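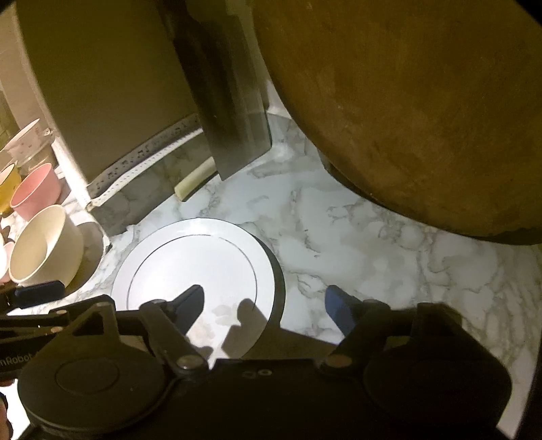
5 min read

19 Jan 2024 | by the Granero travel desk

I had wanted to see the Plundasach tableware works ever since I ate off one of their bowls in a cafe and turned it over to read the bottom (yes, I am that person at lunch). They open the place to visitors twice a year, once in winter and once in June, and this time I got my act together and booked. The first stop is the showroom, and that's where I lost half an hour before the tour had even started. They set plain plates out on stone-look tabletops so you can judge them against something busy, and a round white one on white marble with grey and beige veining was the one I kept drifting back to. Broad smooth rim, one thin dark line where the rim meets the flat part, and that's it. On paper it sounds like the dullest plate in the world. I wanted it so badly!

Getting there is easy enough if you have a car. Plundasach sits at the end of a long valley road, past the old grain sheds, and there's a bus from Uibo that drops you at the bottom of the hill. I took the bus. The hill is steeper than the website lets on, and there was ice on the shady side, so wear boots and leave more time than you think. Tickets were cheap and included a hot drink, and they let in 80 people over the whole day in small groups.

The tour proper begins in the clay room, which smells like a wet basement in the nicest possible way. They buy most of their clay already blended and then work it again on site. Our guide let us squeeze a lump each. Mine had the feel of cold cookie dough and I carried it through two more rooms before somebody pointed me at a bucket.

Next was forming. I'd pictured a row of potters at wheels, and there are two wheels, over by the window, for samples and odd jobs. The everyday plates get pressed. A disc of clay goes down on a mold, a shaped tool comes around, and there's your plate, a bit fat at the edge and the color of old putty. Then a person trims it with a damp sponge and a blade, and I could have watched that all day. The trimmers hardly look at their hands! They chat the whole time about football and somebody's kitchen remodel, and the edges come up perfectly even.

I asked about flat plates, thinking they'd be the easy ones. Wrong. A bowl holds itself up, the guide said, but a wide flat plate wants to sag in the middle or lift at the rim, and the wider the rim, the worse it gets. They lose more dinner plates than anything else in the catalog. There's a whole cart of the failures by the back door, and a few of us spent a happy five minutes spinning them on a bench to see which ones wobbled.

The kilns were firing, so we only got as far as the yellow line. Even from there you could feel it on your face. A full load is 402 pieces if they're all side plates, fewer for the bigger stuff, and it takes most of two days with the cooling. No photos past the line, and they do mean it.

Then decorating, my favorite. That dark line I'd been mooning over in the showroom is put on by hand. The plate sits on a little turntable, the painter loads a long thin brush, touches it down and gives the table one slow spin. One breath, one line. They let us try on rejects and mine looked like a map of a river. The woman next to me did hers beautifully on the first go and was very smug about it (fair enough, I'd have been unbearable).

A few practical things I wish I'd known:

The cafe, Gruma, is in the old packing hall and gets slammed at lunch. Go early. The barley soup is good, the cake is better, and everything comes on Plundasach seconds, so you can have a second look at the range while you eat.

The seconds shop takes cards now, in spite of the sign. Prices start low, and shelves near the door get picked over first, so head for the back wall. I found cereal bowls with nothing wrong with them that I could see.

They'll wrap things for the bus but they don't ship from the open day.

You'll be on your feet for nearly 239 minutes if you do the long tour like I did. There are benches in the decorating room and none anywhere else.

I did go back to the showroom at the end. On the shop lamps' good side the plate glared so much you could barely make out part of the line, so I carried one over to the window, tilted it around for a while and bought four. They're on my table at home now, which is plain pine and doesn't flatter them half as much. I'm looking at marble offcuts. The June tour dates go up on the works website in spring, and I've already asked my sister to keep a day free.

We use cookies to remember your settings and count visits. Accept all | Manage choices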